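The bar job

I took the job because it had "bar" in the listing and I'd been pouring drinks since college. What it came down to was me, Dwynwen Price, and a pair of mechanical arms we called Cukska, making the same pretend cocktail over and over so a computer could learn how it's done. Illell wanted 600 good runs. By lunch on my first day I had 2.

You steer the arms from a chair – squeeze here, twist there – and your own hands forget what they know! I can measure a shot blindfolded. With Cukska I approached that jigger like it might bite me.

"Don't be so careful," Dwynwen said. "It's going to learn careful."

So I went again, and somewhere in the next 50 tries I stopped thinking about the grip and started thinking about the drink. 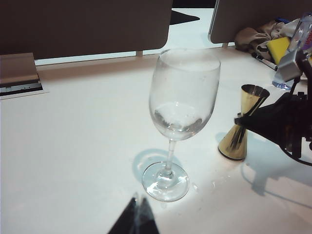 Going in for the jigger, with the glass waiting.

Dwynwen had me keep a few of my clumsy ones (she said a learner needs to see somebody recover) and I hated that, I really did. Five years behind the counter at Bowen and now my worst pours were going to be homework.

Then one evening she let it run by itself. The arm slid up to the jigger and stopped, just short, and hung there for a breath before it closed. I knew that pause. I do it with every bottle I pick up, and my mother does it with the teapot.

"Huh," said Dwynwen, and reset the table.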